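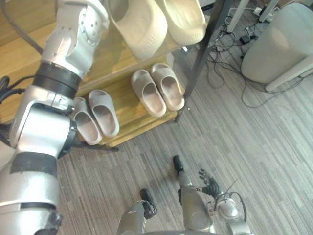 Umness Entryway Set, notes for v2

README, last touched 29 May 2023
Maintained by Azlan Sutanto

What this is

Pictures and short text notes on shoe racks and the stuff people keep on them. Mostly slippers and slides, some sneakers, a few boots. 2179 pictures in all, 1322 with notes written, rest still to do. Main use so far is tidying: what goes on which tier, which shoe belongs with which, is the pair straight.

Folders

racks_wood: two-tier and three-tier wooden racks
racks_metal: wire and tube racks, 274 pictures
floor_only: shoes on carpet or tile, no rack
old_clometti: first batch, different note style, don't mix with the others yet

How notes are written

One line per pair. Tier first, then color, then type. Like so:

top / cream / slippers, closed strap, lettering on side
lower / gray / slides, open toe
lower / beige / slides, open toe

Color words are kept plain. Cream, beige, gray, black, brown, white. No "sand", no "oatmeal". Cream vs beige is the one that trips people up. If both are on the same rack, lighter one is cream. If only one, go with your gut and move on.

Lettering on a shoe: write "lettering", dont guess the word unless you can read all of it.

Pairs side by side on one tier count as separate lines. Left pair first, as seen from where you're standing.

A shoe partly hidden still gets its line. Add "part hidden" at the end if it matters.

Floor stuff

Cables, power strips, adapters, bins, chair legs near the rack: one line at the bottom starting with "near:". Short. "near: black cables, small adapter, white bin" is plenty. Hartono batch skipped this completely, needs a second pass.

Known problems

- 90 notes have tier swapped (top called lower). Fixed list is in fixes.txt, not merged
- "slipper" and "slide" used both ways in old_clometti. Slide = open toe from here on
- racks seen from above make the lower tier look like it sits in front of the rack. It's still the lower tier
- some boots filed under slippers, no idea why

To do

Merge fixes. Second pass on Hartono. Ask Bristaver if they want the floor_only folder in thier copy or not. Next upload in June, probably without boots.

Questions go to Azlan, put "racks" in the subject line.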